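19 Jun 2026

Notebook, weight cut and striking log, back room. Coffee first, then writing, because yesterday's entry was illegible and Shahnaz had to ask me what "grn bag dwn 2x" meant. (Green bag, down two holes on the chain. Obviously.)

So the big thing from this week is the rehydration protocol for the July card at Rarach, and I want to get down what we changed before I forget it. We had two fighters doing a practice cut, a proper one, with the scale out and the clock running, and I wanted to know how much of the weight comes back if we go slow on the fluids in the first hour. Last time we let them drink whatever they wanted after the scale and both of them felt bloated and awful in the evening pad session. This time I poured everything into bottles beforehand and wrote the times on tape. 400 ml straight after stepping off, then sips only until the next bottle. No fizzy stuff. No giant bowl of pasta either, which caused some grumbling.

First impressions: way better! The bantamweight was chatty again in no time and asked if he could hit something. The lightweight was slower to come round, but he always is, and he'd had a worse night's sleep than he let on. I only found that out when I looked at his sleep notes, where he'd written "ok" and then crossed it out. I have asked him very nicely to write the real thing. If he's going to be short on sleep in fight week I would much rather know it when I'm deciding how hard the last sweat should be.

Things I'd change. The first bottle was too sweet, both of them said so without me asking. Halve the powder and see. Also we started the hot bath sessions too late and ended up rushing the last one, which is exactly how people end up missing weight by a silly amount and having a whole bout called off over it. Next time the last bath is finished well before anyone wants to go to bed. I've put that in capitals on the whiteboard.

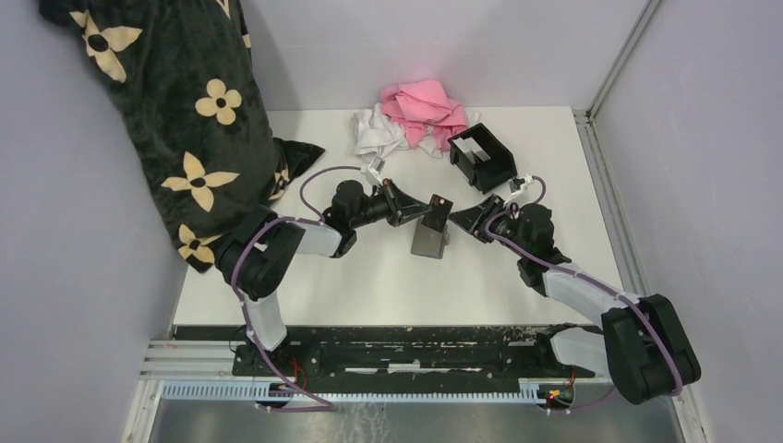

Scale business. We have two scales and they do not agree, which I have been complaining about since spring. The old Vollden in the changing room reads heavy compared to the Isance one we bought secondhand, and the gap isn't constant, it gets worse the heavier the person is. I spent a good chunk of the morning with the calibration plates going up and down on both. The Isance came out right every time. The Vollden drifted, and drifted differently once I'd shoved it onto the rubber matting, so part of the trouble is the floor. It now lives on a square of plywood on the tiles and has a label on it saying PRACTICE ONLY. Please do not move it back onto the mats! For anything that counts we use the Isance, same spot, same clothes, nobody leaning on the wall.

I also went back through the spring numbers and put a mark next to every weight that came from the Vollden. There are more of them than I'd like. A couple of the "great cut, bang on target" entries are now "who knows". Sorry about that, me included, I was very pleased with one of those.

Striking session, afternoon. This was the one I was looking forward to. We've been using the Grecu strike counter on the heavy bag for a while now and I finally have enough rounds logged to say something. Total on the counter stood at 1359 when I reset it, all fighters together, all rounds. What I was after was whether output drops in the third round after a cut, compared with a normal week. It does, no surprise, but the drop isn't where I expected. The punches hold up nicely. It's the kicks that go. The lightweight basically stopped kicking halfway through the last round and boxed his way to the bell, and when I asked him about it he was sure he'd been kicking the same as ever. He wasn't fibbing, he just had no idea.

That's a coaching thing as much as a weight thing. If he thinks he's still kicking then the corner has to tell him, and it has to be short, one word. We tried "legs" and he thought I meant check the kick. We tried "low" and he dropped his hands to his waist, which made the whole room wince. Settled on "chop" for now. We'll see if it sticks under pressure.

One warning about the counter: it double counts when the bag swings back into a glove. I stood there and watched it do it. So any round on the short chain is probably flattering whoever was on it, and the bantamweight loves the short chain. From now on, long chain for logged rounds, and whoever is holding the clock stands behind and steadies it. I don't want to throw the old rounds out, but I wouldn't build a game plan on them.

Grappling, quick notes only. Wall work from the underhook, short goes, lots of resets. I had them start each one already tired (burpees, sorry) because that's how it's going to feel. The bantamweight gives up the underhook to go hunting for a guillotine, every single time, and he gets one in maybe a handful and ends up on his back for the others. Told him I'd take a pushup for each one he missed and then had to do a lot of pushups. Bad deal on my part. Reverse it next time.

The lightweight's wall work is really coming along, I have to say. He used to just stand there and squeeze. Now he's circling out on the first push and making the other guy carry him, and he was doing it late in the session too. I'd like to get a bigger partner in for him, someone heavier who'll lean properly, because everyone in this room is a bit too polite about it.

Money. The new gloves came to 690 with delivery and I've put the receipt in the tin. There's another 50 owed for the tape and gauze that I bought out of my own pocket, I'd like that back before the July trip if it's all the same. The hotel near Rarach still hasn't confirmed whether there's a bath in the rooms or only a shower. This matters a lot! If it's showers we need to sort out a sauna nearby, and the whole last day changes. Shahnaz is phoning them again because she has more patience on hold than I do.

She also wants us to agree now, in writing, on what happens if someone feels rotten during the real cut. I agree with her completely. Her version, which I'm copying down so it's in here: if a fighter is dizzy standing up, or stops making sense, or stops answering, the cut is over and we ring the promoter and the doctor. No arguing, no "just one more bath". It doesn't matter who's on the card or how many people have bought tickets off him. Both lads have read it and signed it. The lightweight signed it with a little drawing next to his name, but it's signed.

Bits and pieces to do:

Order the unflavored powder and label the tubs.
Buy a second thermometer for the bath, the one we have fogs up.
Move the counter over to the long chain and write LONG on the log sheet.
Ask for a heavier partner for wall work.
Fix the hinge on the changing room door, it's catching again.
Chase the hotel about baths, then chase them again.
Re-weigh both lads first thing tomorrow, Isance only, before breakfast.

Shahnaz, if you're reading this before me in the morning, the bottles for the second trial are in the fridge, bottom shelf, with the times already on the tape. The one with no tape on is my iced tea.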